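**Pre-run checklist, bimanual cell 2, bag-opening task**
Imrie planner / Dukeo perception stack
14 May 2025

Tick it, or write why you didn't. "Fine" is a comment only if it was.

**Control**

- [x] E-stop tested from both sides of the cell. The left button still needs a proper thump.
- [x] Joint limits loaded from the Hallby config, not from whatever was in someone's home folder.
- [x] Force threshold on both wrists set to 17 N. Previous value was 397, a typo with ambitions.
- [ ] Watchdog restarts the controller after a dropped heartbeat. It restarts. It also forgets which arm is left. Ticket open since October.

**Perception**

- [x] Extrinsics checked against the board.
- [x] Depth holes filled on shiny fabric. Satin remains the natural enemy of our depth filter.
- [ ] Rim detector ignores straps. It favours straps. Confidence was highest on a ribbon loop, so the grasp proposal was vetoed by hand.
- [x] Swing tags masked out of the grasp map.

**Planning**

- [x] Arm-to-arm collision margin on, both directions.
- [x] Right finger goes to the rim first, left holds at hover until released by the state machine.
- [ ] Replan time under two seconds. Roughly double that with the cloth model loaded. Do not unload the cloth model to pass this item. We can tell. 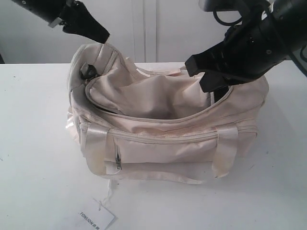 Dollstead wants the hover height logged as well as the rim contact, and asks whether the left arm waits on a real signal or just a timer.

Timer, at the moment. Added as an item for the next revision, unticked in advance.

**Tooling**

- [x] Log disk has space.
- [x] Branch name matches the run sheet.
- [ ] Replay viewer opens without a warning. Which warning varies.

**Result:** cleared for reduced speed only. Recheck the open items before anyone touches the speed slider.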